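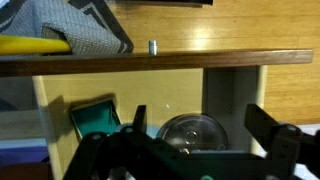 Galeria: móveis recuperados na oficina Gallardo

A oficina Gallardo compra móveis usados em casas que vão ser esvaziadas, arranja-os e volta a pô-los à venda. Nesta página juntamos apontamentos sobre uma das peças do catálogo de inverno, um móvel creme com tampo castanho-escuro, e sobre os cuidados que pedimos a quem leva um móvel deste género para casa. Os textos são de Teodoro Esteban. A revisão das medidas e dos preços é de Joaquín Espinoza.

O tampo
Madeira castanho-escura, de tom avermelhado, com o veio à vista e um brilho ligeiro. A aresta da frente é a zona que mais sofre com o uso. Lixámos só onde era preciso e demos duas demãos finas de cera Jalter, com um dia de intervalo entre elas.

O corpo
Creme por dentro, com a lateral direita num branco um pouco mais claro. Decidimos manter as duas cores. Quem preferir tudo igual pode pedir a pintura à parte, que custa 17 euros por painel e demora uma semana.

O chão
O soalho da sala é de tábuas estreitas, cor de mel claro. O contraste com o tampo escuro agrada a muitos clientes. Num chão escuro aconselhamos um tapete claro debaixo do móvel. Ponham sempre feltros nos pés antes de o arrastar.

Tecidos em cima da madeira
Uma manta cinzenta mesclada fica bem dobrada a um canto do tampo. Esperem 7 dias depois da última demão de cera antes de pousar qualquer tecido.

Peças de metal
Um cilindro pequeno de metal, mesmo leve, pode riscar a cera se for arrastado. Levantem as peças em vez de as empurrar e usem uma base de cortiça para as que ficam sempre no mesmo sítio.

Limpeza
Pano seco durante a semana. Uma vez por mês, pano húmido bem torcido e outro seco logo a seguir. Nada de produtos com álcool.

Preço e entrega
O móvel custa 400 euros. A entrega em Fukdale está incluída e fora da vila cobramos uns 200 euros, conforme a distância e as escadas. O transporte é feito pela Plustance, que telefona na véspera para combinar a hora. As reservas feitas até janeiro mantêm este preço.

Página atualizada em 12/2/23.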